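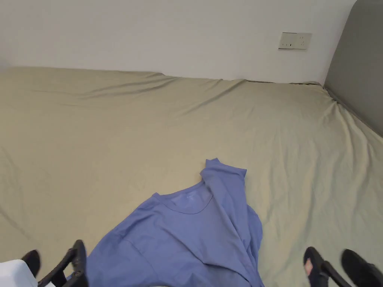

*Slide 1. Blue T-shirt on a bed, one hand-held gripper either side.*

# Teaching by hand: what we learned from folding shirts

Speaker notes, Novgate autumn meeting. Last edited October.

**Opening (2 min)**

- Leave slide 1 up while people sit down. Don't start until the door is shut.
- Say who we are: Hetach, small team, soft goods only. We don't do boxes or bottles.
- The talk is about how you show a machine a task that you can do yourself without thinking. Folding a T-shirt is the task all the way through.

**Two ways of showing**

Most of the room will know remote control. You sit at a desk, move a pair of handles, and the arms copy you. We worked that way for the first half of the project. It gives you motion the arm can certainly do, as the arm has just done it. It is also slow. A shirt that takes a person a few seconds took our operators more than 116 seconds on a bad day, and they could not feel the cloth at all.

The other way is to hold the grippers yourself. No arm. You pick up one in each hand, stand at the bed and fold. The cameras on the grippers record what the fingers are near, and we work out the path of each hand afterwards.

(Pause here. Somebody usually asks about wrist angles. Say it comes later.)

**What changed when we went to hand-held**

People folded more like themselves. They gave the cloth a small shake, or dragged a sleeve flat with the side of a finger. Under remote control they had given up on both. We had written a set of folding rules for the desk operators and we threw most of it away.

Sessions also got shorter to set up. We could go to an ordinary bedroom with a bag of kit and be recording the same morning. At Eneck, our old test room, we had one table and one lamp, and the model learned that table very well. It was poor at anything else.
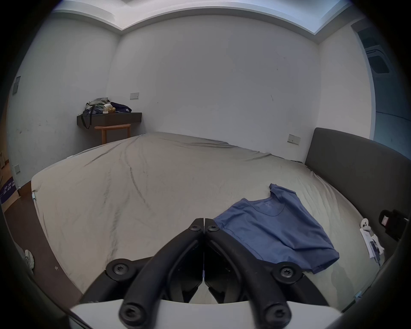 Beds are harder than tables. The surface gives when you press on it, and the sheet has creases of its own. Our first model kept treating a fold in the sheet as the hem of the shirt. It would pinch the sheet, lift, and carry on as if all was well. We fixed part of this by recording on different bedding. The rest is still open, so say so.

**Instructions we give the people recording**

- Start with the shirt crumpled. Don't tidy it first.
- Keep both grippers in use. A bare hand on the cloth spoils the take.
- If you miss a pinch, go back and try again. Keep recording.
- Stop when the shirt is folded, grippers open, hands still.
- Take a break after 9 folds.

The third one matters most. We used to delete any take with a missed pinch. The model then had no idea what to do after missing one, and it misses often.

**Where hand-held goes wrong**

Wrist angles (the promised answer). A person can turn a wrist in ways our arm can't reach. We check each path against the arm before training and drop the ones that fail. With new people we lose a fair number in the first session, fewer after that.

Height is the other problem. A low bed makes people lean in, and the paths come out steep.

Uibo is our checking tool. It replays a path on a model of the arm and marks where it would stop. Show the short clip if the sound desk is ready, otherwise skip to the next slide.

**Which to use**

We now use both. Hand-held for the bulk of the work, remote control for the last part, on the real arm, with 6 shirts kept back from training. If asked about cost, say we haven't compared it properly.

**Questions**

Repeat each question into the microphone. Likely ones: long sleeves (not yet), left-handed folders (yes, and they help), towels (easier than shirts). Put slide 1 back up for this part.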